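Nutham Drop-In Utensil Caddy: four months by the stove

I bought the Nutham caddy in March, after the third time I burned the garlic while digging for a spatula. It cost me $53, a lot of money for a can with a hole in the bottom. My brother-in-law Edgardo Tan pointed this out before I had the box open.

What you get

One steel cylinder, one slotted insert that splits it in four, and a drip tray that snaps on underneath. There's also a leaflet in very small type explaining how to put spoons in it.

The weight is the good news. The caddy comes in at 813 grams empty, according to my baking scale, and it doesn't budge when you yank out a ladle one-handed. My old one, a ceramic crock from Pascual, went over every time the whisk snagged. It went over for good in February.

The tall stuff

Soup ladles, tongs, the long fish turner – all fine. The slots are deep enough that nothing leans out over the burner, and the insert lifts out for washing. I've put it through the dishwasher around 90 times and the finish still looks decent, apart from a dull ring at the base where the tray sits.

The tray is another matter. It holds maybe two spoonfuls of water, and the snaps are stiff enough that you will wear those two spoonfuls on your socks. I now take it off over the sink like a grown-up.

The skinny stuff

Chopsticks are where I gave up. The slots were plainly cut with spatulas in mind, and anything slim slides down to the floor of the can and lies there at a slant, out of reach. Kristine Lumbao, my neighbor and the better cook by a mile, told me to quit fighting it and use a small open basket.

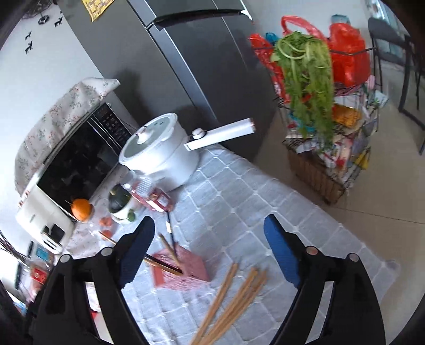
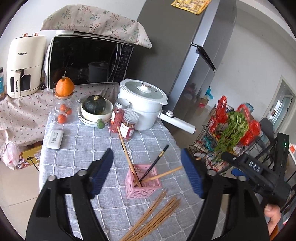 Chopsticks and the pink holder, on the tablecloth.

What else I looked at

The Stimenano version is bamboo, lighter, and $131, a price I read twice. The Cistov is cheap and cheerful, but it has no drainage at all, and I've already owned one utensil swamp.

Verdict

Four stars if you cook with big tools, two if you mostly reach for small ones. I'd buy it again, probably on sale, and I'd throw the leaflet away sooner. Edgardo has asked where I got mine, and I am enjoying not telling him.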